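Subject: Re: Jellasum 211 – front brake recall

Mirjana Kovačević wrote:
> Does the recall cover motorcycles sold through the Brekville
> dealership? Mine has 617 miles on it.

Dear Ms. Kovačević,

Yes. All 211 models sold in Brekville are included.

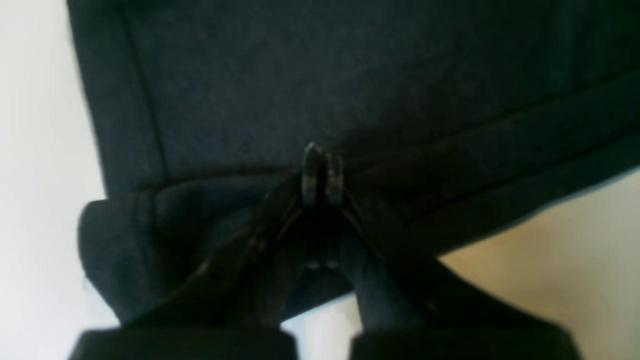
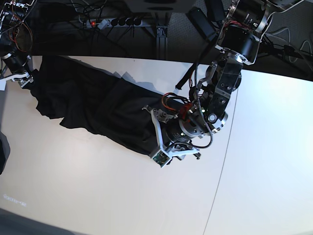
The brake lever will be replaced at no charge – please allow 90 minutes for the visit. Owners should bring the registration and both keys. Appointments are made through the Valimville service desk.

Sincerely,
Edin Dumitrescu
Owner Relations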